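The White Table

The advert said the table had come out of a house in Skelham and that it had never been used. I did not believe either half. Tables get used. I paid the 90 pounds anyway, and 2 men from Jovano carried it up and left before I had found my glasses.

My sister held that a clear surface clears the mind. She had it from a booklet called Anora, which cost her more than the table cost me. Put nothing down, it said, and in time you will want nothing. I thought the author probably wanted royalties.
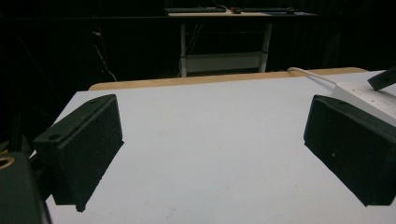 Still, I tried it. I gave the thing until August. The post went on the stairs, the keys went in a coat, and I ate my toast standing at the sink like a man waiting for a train. Each evening I sat down before all that white and waited for my mind to clear. What I mostly noticed was smudges. I would rub at one with my cuff and find another beside it, and I began to suspect they had been there in Skelham.

The booklet had a page on smudges. It said they were thoughts leaving. I read this twice, then looked for a telephone number to complain to – there was only an address, 359 Gentile Road, and no town. 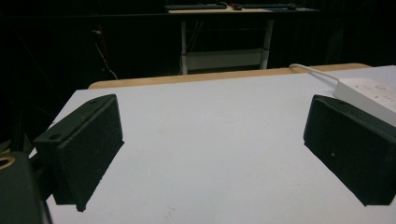
My sister rang to ask whether I felt any lighter. I told her I felt hungry, and that my back hurt from the sink. She said resistance was the first stage. I asked how many stages there were and she said that was in the second booklet.

When she had rung off I made an egg, took it through on a plate and stood there for a while, holding it over the table.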